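Home tile & floor list > Archive > Floors, grout and cleaning

Re: gray tile in the kitchen – seal the grout or leave it?

From: Arash Soltani

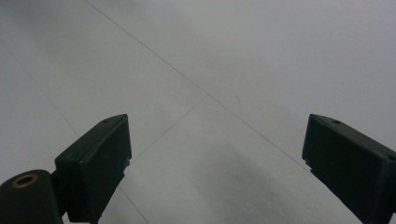 Hi Soudabeh, and hi everybody else who wrote to me off list (there were more of you than I expected!). I'm going to answer in one go, so scroll past the parts you don't care about.

Soudabeh Kazemi wrote:
> We're looking at a big light gray tile for our kitchen and hallway and
> my husband is worried it'll show every crumb. You've lived with yours
> since spring, right? Does the grout stay dark? And did you end up
> sealing it or not? The man at Naseri says yes, the man at Flumbridge
> says don't bother, and I am tired of both of them.

OK, crumbs first. It's a pale matte gray, a little on the blue side, and yes, you see coffee grounds on it from across the room. Flour and dust, hardly at all. My old floor was the exact opposite and I swept it about once a week because I had no idea what was down there. Now I sweep every night after dinner and I don't mind, it takes me two minutes.

The grout has stayed dark gray. I wanted thin joints and I held out for them, even though the installer grumbled. Less grout, less scrubbing. Near the stove it went a bit chalky in the first month and I panicked, but that was me using too much soap. Plain warm water and a soft brush took it right off.

Sealing – I did it, once, with the Grundex stuff. A bottle was $20 and I still have half of it under the sink if you want to come get it. Did it help? I really couldn't tell you. I skipped the hallway out of pure laziness and the hallway looks the same to me. So maybe the Flumbridge man wins this round.

Cost, for the three people who asked: I paid $272 for the last batch of tile, which included a box I didn't need, and $147 of that came back when I returned what was left. Keep your receipt and keep a few spares anyway. I have four in the garage.

One more thing. Get a mat for in front of the sink. Smooth tile is hard on the feet when you're doing a big pot of rice and standing there forever.

Is anyone else going to the tile sale in Stesedcombe in December? I could use help carrying.

Arash

Recent in this thread:
Re: gray tile in the kitchen – what brush?
Leftover tile, free to a good home
Hallway runner that doesn't slide
Chalky grout again

Filed under: Tile, Grout, Kitchen floors

Contact the list owner | Copyright belongs to each poster | Back to top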